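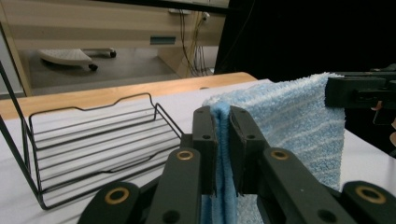 How old were you when you lost your hearing in the left ear?

I was nine, and it took the grown-ups most of a winter to notice, me included.

Akosua Quaye is 15 now and has told this story often enough to have trimmed it. There was a bad infection, then a second one, then a teacher who thought she was being rude. "I sat on the wrong side of the room," she says. "Everything the teacher said went into the ear that was closed for business." Her report card that term called her dreamy. Her mother, Efua Addo, kept it, and brings it to the table when I visit, along with a plate of fried plantain and a folder of hearing charts going back to the beginning.

The charts are not cheerful reading. The line for the right ear wobbles along near the top of the page and the line for the left one drops off like a curb. "The audiologist was very kind about it," says Addo. "She said 'profound,' and I thought, well, that's a compliment in most places."

Akosua tried a regular hearing aid first, which she compares to turning up the radio in a car with no engine. Then came a device that picks up sound on the left and sends it over to the right. She wore it for 3 weeks before it went into a drawer. It came back out when she joined the school debate team and found that the opposing side was, as a matter of tournament rules, always seated on her left.

"I was losing to people I couldn't hear," she says. "It's very hard to rebut a mumble."

With the device in, she started winning. She also started writing, mostly complaints. The first went to the manager of the Amegashie, the movie theater near their apartment, where the caption screens had been dead since before she could read them. It ran to two pages. The manager, Ebenezer Atinga, wrote back with an apology and a free popcorn voucher. She returned the voucher.

"I was a little hurt by that," Atinga tells me by phone. "It was a large." He fixed the screens in December, and asked her to come and check. She found one in row F that still flickered, and sent another letter.

Those letters grew into Wrong Side, a newsletter for kids and teenagers with hearing loss in one ear. It goes out to 310 readers, of whom Akosua believes at least 33 are her relatives. There are seating tips (restaurant booths, corner, good ear out), a column of things people have misheard, and a running feud with the cafeteria at her school, Herkeck, over its hand dryers.

The misheard column is the one that gets mail. Her debate partner, Vitória Simões, contributed the current favorite: she once whispered "your slip is showing" from the bad side, and Akosua, on stage, thanked her and said it was snowing in Dodik too, where her cousins live.

"I would have let her keep going," says Simões. "She was ahead on points."

Not everyone in the family reads it. Her grandfather, Tetteh Akpalu, lost much of his own hearing in 40-odd years beside factory looms and has declined every device offered to him. He considers the newsletter a lot of fuss. He and Akosua watch soccer together on Sundays, her right side to his left, with the volume at a level the neighbors have mentioned.

"He says he hears what he needs," she tells me.

"What?" says Akpalu, from the armchair.

I ask whether she'd want surgery, if a doctor offered it. She has looked into implants and has an appointment to talk one through this spring. She's in no hurry. There is a regional tournament at Stendier first, and she'd like to get through it with the equipment she knows. She also admits to one habit she would miss, which is sleeping with the good ear in the pillow.

"My brother plays the trumpet," she says. Her mother gets up to put the charts back in the folder, and the report card goes in last, on top.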